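Flotenholm Cloth Handling Demos: README

Last touched in September. Chatty on purpose, so get a coffee. 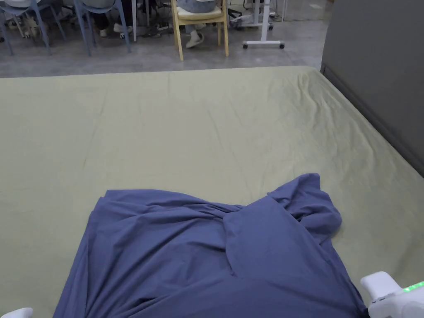
Dusum wrote in the tracker that hand-guided demos of cloth work are only worth having if you keep the fumbles, and that most sets they'd tried were so clean the policy fell apart at the first bad grab. I agree with all of it! So the fumbles are in. If a corner slipped and the person went back for it, you get the slip and the going back, in one piece, with no cut.

What you get

738 episodes of people working on a single piece of cloth at a table with a pair of hand-held grippers. Every episode is one person, one cloth, one go. Tasks are flatten, fold in half, fold in quarters, and "tidy" (my name for "make it look like something you'd put on a shelf", and yes, people disagree a lot about what that means, and I left it that way).

Each episode folder has:

video from the head view
gripper pose, left and right, in the table frame
gripper opening, left and right, 0 is shut and 1 is wide open
task.txt, one line, in plain words
notes.txt, only if I had something to say

How to get going

Unpack everything into one folder and run the check script first:

python check.py --root ./flotenholm

It wants 4 GB of free memory and it's slow, sorry. I wrote it on a train. If it prints a list of episodes with "gap" next to them, those have a stretch where tracking dropped out. You can still use them, just mask the gap (the loader does this if you pass --mask-gaps, and I'd leave that on).

Then read one episode before you train on anything. Please! Load it, scrub through it, look at the gripper opening next to the video. Half the questions I get are from folks who had left and right swapped.

Things that will bite you

Timing. The poses come in faster than the video, so the loader picks the nearest pose for each video image. If you need something smoother, there's an interpolate option, but it does odd things at the moment of a pinch, when the opening changes quickly. I turn it off for fold tasks and on for flatten.

Handedness. Lefties are in here too. It isn't labeled per person, only per episode, in the "lead" field, and I filled that field in by watching which gripper took the first grab. Which means that if somebody started with their weaker hand, the label is wrong in spirit. Fine for sorting, not fine for a paper about handedness.

Rooms are lived in. You'll find chairs, feet and cables past the far edge of the table in some views. I didn't blur or crop any of that, and if your model is picking up on shoes then you want to know early. Random crops helped me a fair bit.

Occlusion. Cloth bunches up and hides the fingertips, and the gripper can be half out of view exactly when it matters. Trust the pose stream over the pixels there.

Splits

There's a train list and a held-out list in splits/. The held-out one keeps people apart, so no one shows up in both. If you make your own split by shuffling episodes you'll get lovely numbers and a sad robot. I did this for a month before Magaña's loader warned me about it (it checks for person overlap, great feature, I stole it for check.py).

Baseline

I trained a small policy for 4,000 steps on fold in half and ran it on our two-arm setup. It learns to reach for a near corner pretty quickly, and the pinch comes in somewhere past step 1,000. Letting go is the hard part. It hangs on too long and drags the fold back toward itself, every single time, with a kind of stubbornness I've gotten fond of. Weights are in baseline/ if you want to see it do that on your own table. If you fix it, send me the diff!

Mixing with teleop data

Skestonlow's episodes were recorded by remote control and they move a lot slower than these. I got better results after rescaling time so the two sets matched on average grab length, and there's a script for it in tools/. Don't mix the opening values without checking the direction first, theirs runs the other way (1 is shut).

Still to do

Better notes on the "tidy" episodes
A faster check.py
Windows paths, which I know are broken

Open an issue if something looks off, and give me the episode number and the time in the clip so I can find it.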